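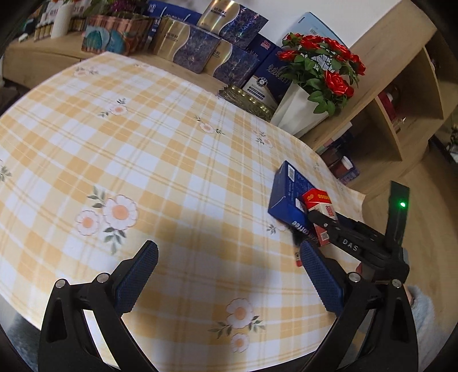 **Table work** is the informal name for a kind of job in which a person handles household goods with hand-held grippers so that a machine can later be taught to do the same. It grew up alongside warehouse automation and is usually entered in company accounts under research, where it attracts fewer questions about productivity.

## Background

Before the grippers arrived, packing firms such as Harju employed people to pick up boxes and put them somewhere else. Automation was expected to relieve them of this. At Harju's packing hall the first effect was that 10 of the packers were moved to another room, where they picked up boxes and put them back.

The work has since been taken up by several suppliers, among them Tekadton, which fits out its rooms as apartments. Staff bring flowers from home, and disputes over the good tablecloth are settled by seniority.

## Working practice

A shift at Tekadton lasts half a day and consists of short tasks, each repeated up to 50 times with small changes. The items are ordinary: coffee, tea, gift boxes, jars. Workers are asked to move at a natural pace, an instruction that reliably makes them move like people carrying soup across a church hall.

Narrow cartons are considered the hardest goods. They lean on their neighbors and slide away when pinched too high. Experienced operators approach from the side and press before they lift. Dagmar Havlíček, a former gift wrapper who trains new staff, puts the learning period at about 200 attempts, after which "your own fingers start to feel like showing off."

## Effects on employees

The change has been mixed. Lifting injuries fell out of the conversation and sore thumbs came into it. Pay at Harju stayed on the packers' scale until May, when the union representative, Martti Rautiainen, argued that teaching was a skilled trade even if the pupil was a filing cabinet's worth of recordings. A supplement was agreed. Its size remains a delicate subject in the canteen.

Older workers have done well. Laimutė Vītola began at 55 and is regularly given the awkward items, an honor she has asked to share. Younger colleagues tend to be faster and to drop more.

## Criticism

The common objection is that the staff are training their replacements. Managers reply that the replacements are years away, a comfort that depends on one's age.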